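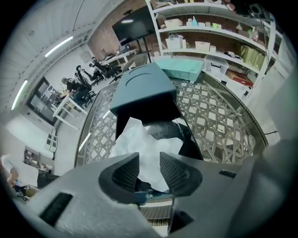 Three weeks ago I started to collect demonstrations for our tissue task, and I promised to Jade that I would write down how it goes. She thinks that a blog is a better memory than my notebook, where half of the pages are shopping lists. So I try.

The task sounds very small. There is a teal box with a slot, there is something white and crumpled coming out of it, and the gripper has to take the white thing and pull. A child of two does it without stopping, until the box is empty and the floor is covered. For a policy which learns only from examples it is a different story, and I have learned a lot about my own hands in these three weeks.

We collect with the hand-held gripper, so I am the arm. I hold the tool, I walk to the round glass table, I do the task, I put everything back, I start again. The camera is on the tool and sees what the policy will see later: the two finger pads, the box, and behind it whatever the room is doing that day. One session is 50 demonstrations. I do not do more than one session in the morning and one in the afternoon. When I tried three in one day, the last one was so bad that I deleted almost all of it.

The first problem was speed. When I began, I was moving like a person who is afraid to break something. Very slow approach, a long pause over the box, a slow closing of the fingers, again a pause. I thought that careful data is good data. Then Ibrahim trained a first policy on it, and the policy had learned my pauses very well. It came over the box and it waited. And waited. From one image it could not know if the pause was beginning or ending, so it stayed there, like a person who forgot why he came to the kitchen. After that I made a rule for myself: if I have to think, I think before I press record.

The second problem was the glass table. I like this table, it has a pattern of woven strips under the glass, gray and white, and it is pleasant to look at when you stand there for hours. But glass gives reflections, and the tracking of the tool was sometimes not happy. Darcy told me to put a mat on top. I did one session with the mat and one without, and I decided to keep both kinds. If the policy only knows a mat, it will be lost on the day when there is no mat. But I watch the trajectory after every few recordings now, and when it jumps, the recording goes away. In the last session I had to remove 9 from the 50, which I find too many, and I want to look again at how I start each one. I suspect I begin too close to the table, when the camera sees almost only the glass and the pattern repeating itself.

About the background I had a long discussion with Maëlle. She comes from the Keltcombe lab, where everything was recorded in front of a gray curtain, and she found our room a bit shocking. Behind my table there are the white shelves with bins and bags and boxes, a big black screen, people working at their own desks. She asked if I would not prefer to clean. I said no, and I still say no. The place where the policy must work will not be clean, and people will walk through it. What I do is to turn around the table between recordings, so that the shelves are not always in the same corner. In my first week I did not do this. I stood always on the same side, because there the floor is more comfortable, and I am quite sure that the first policy was partly using the shelves to find the box. When Ibrahim moved the box by one hand's width, the gripper went politely to the place where the box used to be.

So now I vary, and I keep a small list next to me so that I do not believe I vary when I don't. The list says:

Side of the table where I stand
Box standing up or lying down
Which way the slot looks
How much white is already out of the slot
What else is on the table
Height of the start

The fourth line is the one which matters most, I think. If there is a big soft bunch coming out, it is easy, almost any grasp works. If there is only a small corner, the pads must come low and close exactly there. In the beginning I always pulled out a nice big piece before I started, without noticing that I do it, because it made my work easier. Audrey-Anne noticed it when she reviewed the videos. She wrote me only one sentence, "You are helping it," and she was right. Since then I have a separate session only for the small corners. It is boring and my wrist does not like it.

And the failures. I changed my opinion about them. Before, when the fingers closed on air, I stopped and deleted. Now, if I miss and I can correct it in a natural way - open, go a bit lower, close again - I keep it. The policy will miss also, and it should have seen somewhere what a person does after missing. What I do not keep is a miss where I make something strange, like pushing the box with the side of the gripper to bring it back. I did it a few times when I was tired. It works for me, but I do not want to teach it.

One thing I still do not know is how to choose the angle of the pads. The two fingers on this tool stand toward each other a little, and when I turn my wrist, one of them touches the material first and pushes it away. When I come straight from above it is better, but then the pads and the tool itself hide the slot in the last moment, and the policy has to close almost blind. Darcy had the same trouble with the cable task for Pirkley and he solved it by always coming from the same side. I don't want to do this, for the reason of the shelves. Maybe a mix, with more from the side than from above. I will try it this week and compare on the same box positions.

Next is the training with all the new sessions together. Ibrahim has the computer until tomorrow evening, so I have one more day to record small corners. If somebody reading this collects with a hand-held tool on a glass surface, please write to me how you place your start position. I would be happy to copy.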